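Vudel — dados de arrumação de bancada e mesa
LEIA-ME, fevereiro de 2024

Rascunho, ainda falta rever. Quem precisar de alguma coisa fala com a Lucienne Masson (pastas, nomes) ou com Ngọc Huỳnh (etiquetas).

O que tem aqui

Episódios curtos de arrumação doméstica. Pôr a mesa, tirar a mesa, dobrar panos, juntar talheres, guardar potes com a tampa certa. Tudo em superfícies normais de casa, nada de estúdio.
1.741 episódios no total, 14 tarefas. Duas casas: Troletti (cozinha grande, bancada comprida) e Perrin (apartamento, mesa e aparador).

Divisão

treino: quase tudo
validação: 200 episódios, só Perrin
teste: ainda não separado, não inventem um por conta própria

Tarefas com mais material

Pôr a mesa — prato, copo, garfo e faca. A ordem é livre, a posição final não.
Dobrar panos de prato — em dois, depois em quatro. Pano amarrotado conta como início válido.
Potes e tampas — a tampa tem de ficar fechada, pousada em cima não chega.
Limpar a bancada — migalhas e papéis pequenos. Cerca de 700 episódios são desta tarefa, daí o peso dela nas médias.

As outras estão no ficheiro tarefas.txt, com os nomes curtos que aparecem nas pastas.

Superfícies

A cor do tampo vai numa coluna própria: clara, escura, madeira, toalha. "Clara" inclui branco, cinza muito claro e tudo o que fica pelo meio, não vale a pena discutir o tom. Se houver toalha, manda a toalha, mesmo que se veja tampo à volta.

Trechos com superfície clara e nada entre os dois dedos levam a etiqueta vazio_claro. Não apagar. Servem para saber onde uma ação começa e acaba, e já perdemos uma tarde a recuperar os que alguém tirou por achar que eram lixo.
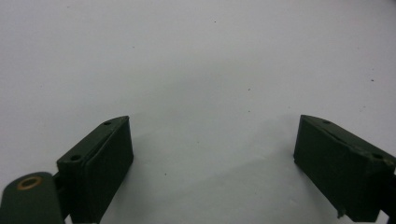
Etiquetas

inicio — primeiro contacto com um objeto
fim — objeto largado e parado
vazio_claro, vazio_escuro — superfície à vista, nada agarrado
duvida — usar sem vergonha, Ngọc revê

Um objeto, uma etiqueta. Duas colheres agarradas juntas contam como um objeto (decisão antiga, fica assim). Panos: fim só depois da última dobra, e nao na primeira.

Problemas conhecidos

Na Perrin há pastas com "copo" e "copos" para a mesma tarefa. Juntar antes de treinar.
Os nomes dos potes vieram da lista velha da Grullska, alguns já não batem certo com o tamanho.
A coluna da cor está vazia em parte dos episódios de dobrar panos — a Lucienne está a preencher à mão.
Acentos estragados em notas.csv, abrir em UTF-8.

Uso

Interno ao projeto. Para partilhar fora, perguntar primero. Se corrigirem etiquetas, mandem só as linhas alteradas, com o número do episódio e as vossas iniciais.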